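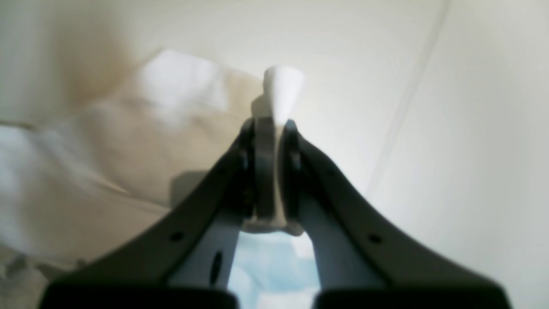

White Cloth, Big Claims: A Gallery from Grodcombe

I have been reading the backs of linen packages for years and I believe less of them every season. The latest one to make me put my glasses on was the Cullau cloth, which comes in white only, costs 51 dollars, and claims on the sleeve that it "falls back to flat" after folding. Falls back to flat. I have owned cotton, linen, and one very expensive blend from Skorkutus that was supposed to do the same thing, and all of them fell back to wherever I had dropped them.

So this page is about white cloth and what handling does to it. I am not selling any, and I paid for mine.

The pinch and the hang

Cullau says to lift the cloth at one point and let the rest hang, and the folds will "release." I can see why they like this advice. Hanging makes nearly any white cloth look good for as long as you keep holding it. Weight does the work, and the weave gets the credit. The trouble starts when you have to set it down again, and the leaflet goes quiet at that stage. It does find room for eight care symbols, two of which I had to look up.

A large white cloth held by a pinch. Make up your own mind about "release."
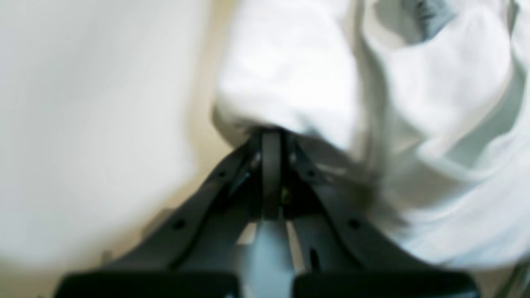 What the label says about thread

383 threads to the inch, according to the sleeve. I have no way of checking that and neither do you. Thread counts get added up in creative ways, with plies counted separately when it suits the seller, and I stopped shopping by them a long time ago. The Skorkutus blend had a much lower number printed on it and felt heavier in the hand.

What I care about is dull stuff. Do the hems stay straight after a wash? Does the white stay white, or go that sad gray by August? Can one person fold it without using a chin? On the hems I have no complaints so far. On the chin question, I used mine. 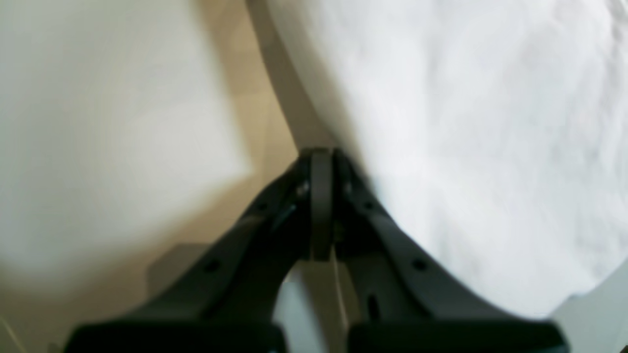 Grodcombe, 25 March 2023.

The folding method, such as it is

The Dong method gets recommended in the same leaflet. Corners together, smooth from the middle outward, then thirds. My grandmother folded in thirds and didn't call it a method. I will give them the part about smoothing from the middle, which did push the creases toward the edge, where they are less of an eyesore. Pressing down with the flat of the hand works better than tugging at the corners – tugging just moves the problem to the other side.

I tried the whole routine several times and got quicker at it, but I would have gotten quicker at anything.

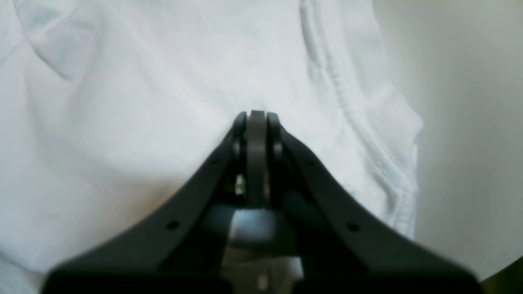 Wrinkle resistance is the claim I trust least, on this cloth or any other. The words cover everything from a chemical finish to plain hope, and the sleeve never says which one you are getting. It does say "resists," and a lawyer could probably defend that. The white fabric in this last picture is crumpled, and anyone who has ever dug a tablecloth out of the bottom of a basket will know the look. White doesn't forgive much either. A print would have hidden half of it.

Would I buy the Cullau again? Maybe at half the price. It washes fine, and it feels nice enough. I'd still get the iron out before company came, and I would tell anyone reading that sleeve in a store to do the same.

Readers have sent in 186 comments on the earlier linen page, a good number of them telling me to try vinegar in the rinse. I tried it. The kitchen smelled like pickles and the creases stayed where they were. If you have a white cloth that really does fall flat on its own, send me the name and I'll go look at the label.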